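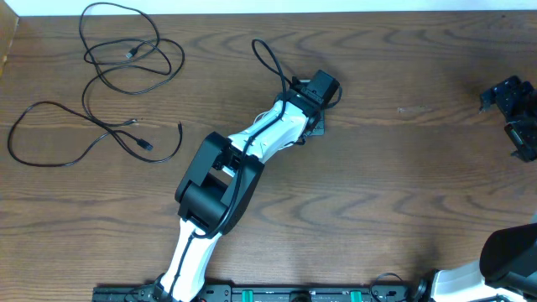
Morena Russo and Dario D'Amico | March 20, 2020

We use cookies to improve your visit. Accept / Manage settings

3.2 Kerb build-outs and driver yielding

Figure 4. Wooden tabletop, articulated arm with white link and black elbow housing.

Two sites, Winbridge and Gurkside. Both two-lane collector roads, both with a marked crossing near a school. Winbridge got kerb build-outs in September, Gurkside kept its old layout and served as the control. Tube counters logged 3338 vehicles at Winbridge and 2179 at Gurkside over the same period. Of the Winbridge drivers, 1622 met a pedestrian waiting at the kerb or already stepping out. Yielding was coded by hand from the roadside, using the Lodhi sheet with the bus column dropped.

Drivers yielded more often at the narrowed crossing, mostly on the near side. Far side much weaker. Parked cars are the likely reason, sight lines there are poor and the build-out dosen't fix that. Cyclists were coded seperately and are left out here. We also threw out 172 records where the two coders disagreed and the notes were no help.

Speeds not reported in this section, see 3.3. Counter at Gurkside was moved one driveway north after a neighbour complained, so the before and after counts there don't line up exactly.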